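How to Run a Chair-Moving Demo at Your Robotics Open Day

Moving a chair is my favorite thing to show visitors. Everyone has done it, so everyone can judge it! We ran ours at the Pascombe open day in February, with Lesia Koval doing the human half and our two-armed robot, Lilell, doing the other. Lilell learns from recordings of people, so show people first, then the robot.

What you need

A lounge area with a bit of open floor
2 armchairs
A screen where visitors can watch the recordings
Painter's tape
Someone who likes talking to strangers

Step 1. Tape a start mark and an end mark on the floor. Leave 30 inches between the end mark and anything you'd hate to bump (sculptures, stone edges, small children).

Step 2. Have your presenter stand behind the chair and take hold of the backrest with both hands, spread well apart. Ask her to pause there for a moment before moving. Visitors love this bit once you point out how much the hands are doing: palms flat on the padding, thumbs hooked around the wood. Most of us have never looked at our own hands on a chair.
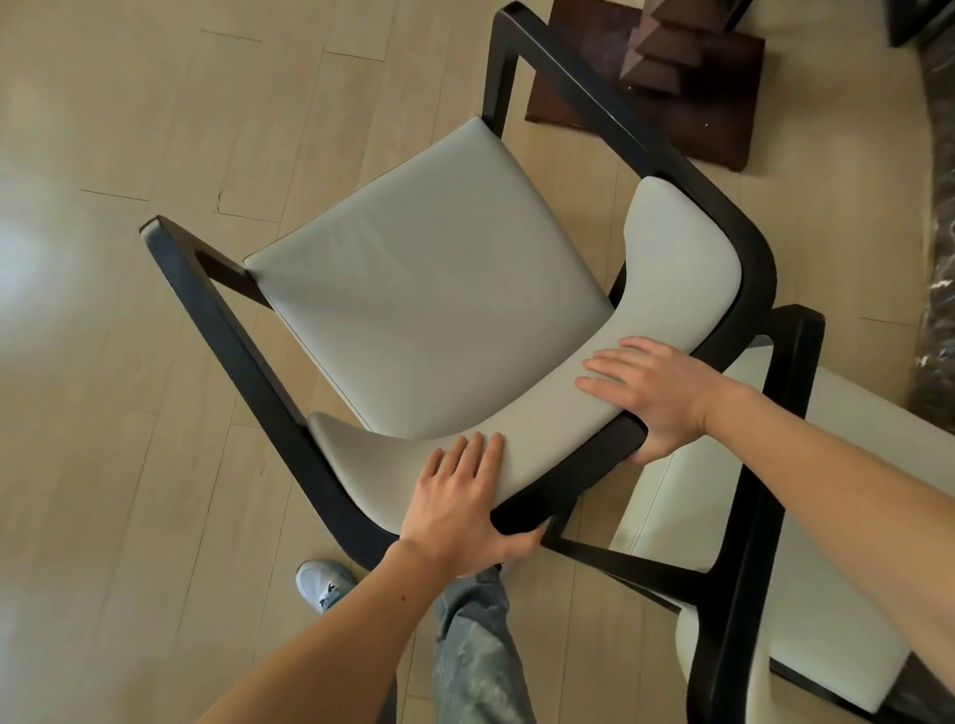 Both hands on the backrest, thumbs around the rail.

Step 3. Move the chair to the end mark at a normal walking pace. Don't slow down for the crowd. Lilell copies timing as well as grip, and a theatrical push gives you a theatrical robot.

Step 4. Let visitors try. We took 11 turns before lunch and every one looked different, with people nudging, lifting, swinging the chair around by one corner. Play a few back on the screen while they're still standing there. You'll get great questions!

Step 5. Now the robot. Keep everyone behind a taped line, put one person on the stop button, and run the same move from the same mark. Ours needed nearly 8 minutes for the whole routine, including a long think before the grip, so have something to say while it plans. Lesia talked through the Espinoza gripper pads and why leather is harder than bare wood.

If the robot misses its grip, reset and go again in full view. The misses got the biggest reaction of the morning, and kids wanted to know exactly what went wrong.

The planning software we use is Fornia, and the settings from the day are on our downloads page.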